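Setting the Table at Tranasthorpe

The automation club at Tranasthorpe College starts its evening session at 4, and the first 20 minutes go to homing the arm. Gwenaël Pons, a second-year student in mechanical engineering, reads the joint angles off a laptop and calls them out. A second student writes them on a sheet. If any value differs from the last session's by more than the club's limit, the arm is homed again and the sheet is started over.

The task for this year's Drondar Cup is called Kitchen. Each team gets a white table, a set of play food and a few dishes. The judge names an item and a destination, and the arm has to take one to the other. Teams may write their own software but may not alter the dishes. A run ends when the list is done or the clock runs out, and a dropped item scores zero for that line only.

Most of the club's trouble in the fall term came from reach. With the base bolted where the rules put it, the elbow passes low over the table on its way to the far corners, and from overhead it hides a good part of the layout.

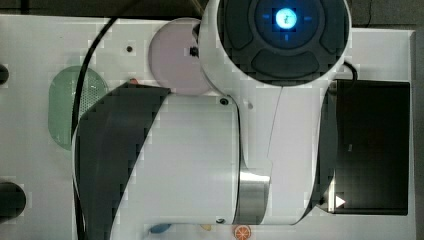

What the camera misses

The overhead camera is the only sensor the rules allow besides the arm's own encoders. When the arm is stretched over the table, the software loses sight of whatever lies under it. The club's first program took a new picture before every move, wherever the arm happened to be, and items dropped off its list as soon as the white casing covered them. It then planned as if they were gone.

Malcolm Sedgwick, who teaches controls and advises the club, had the students write down what the program should believe about an item it can't see. It took them two sessions to agree. The current version keeps the last known position until the arm is clear, then looks again. An item that has moved more than a set distance is treated as new.

"They wanted a better detector," Sedgwick says. "I told them to fix the bookkeeping first. The detector is a separate job and they can have it in January."

The second change was a parking pose. Between moves the arm now withdraws to the right, over the toaster oven, which leaves the plate, the colander and the cups in view. Parking adds time to every move. Pons logged 200 moves with it and 200 without, and the club kept it.

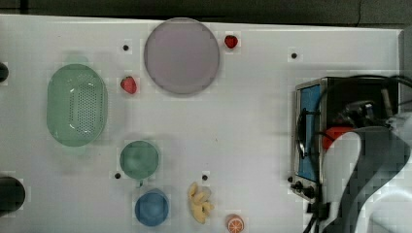
Kitchen layout from overhead, with the arm at the oven side and the plate, colander and cups in view.

Small food is still the weak point. The strawberries are small next to the plate, and a grasp planned from directly above gives little idea of height. The twisted pasta pieces are worse, as the detector tends to report a heap as one object. Pons has proposed handling the heap as an area and picking from its edge. Roussel, the team that won the last cup, used a similar method, though its code was never released.

The club has 20 members, and four of them travel to the final in Suvton. Places go by hours logged at the table, and the sheet is posted by the door.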